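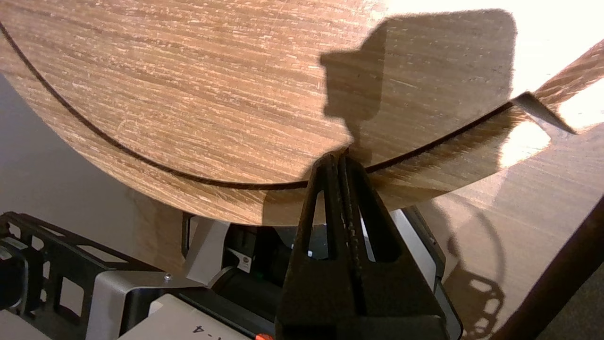 Ekaette Eze wrote in the margin of last week's sheet that she'd believe in household robots when one of them could put away a chair without being introduced to it first. I've been teaching this unit for a while and I can't improve on that, so it is now the topic of Week 3.

Notes for 2026-09-23. Bring the reading, or at least bring an opinion about the reading.

1. What "can do it" means

A company says its robot can wipe a table. Ask which table. Then ask how many tries, who set up the room, and what the robot did when the sponge fell on the floor. The Wullow report gives 753 successes in 1,000 tries at moving one household item from one spot to another. The press release called this "ready for the home." A plumber with the same numbers would be ready for court.

2. Touching is the hard part

In the picture, black gripper fingers meet the lower edge of a curved panel with a wood-grain surface. Think about what the controller would need to know before doing anything useful with that panel: how heavy it is, whether it's fixed, whether it slides or tips, how hard you can push before you leave a mark. You find these things out with your hands in a moment and never thank them for it.

Look also at the big shadow on the wood. You know it's a shadow. A vision system has to be taught, and the groove running along the curve is another dark shape that it had better not mistake for an edge.

3. Shop floor versus kitchen

Factories cheat, and they are right to. The part arrives at the same place, facing the same way, under the same lamps. At Trondstead they bolted down everything except the lunch table. Your kitchen has not been bolted down. Your kitchen has a drawer that only opens if you lift it a little, and you've forgotten that you lift it.

Chukwuemeka Ibrahim objected in section that people's homes could be rearranged to suit the machine, as we did for the dishwasher. Good point, and we'll argue about it. How much would you move?

For next time

Pick one chore you did this week. Write out every point where you touched something, and what you'd do if it slipped. One page. "Laundry" is too big; try one sock. The Quintela chapter is optional and reads like it.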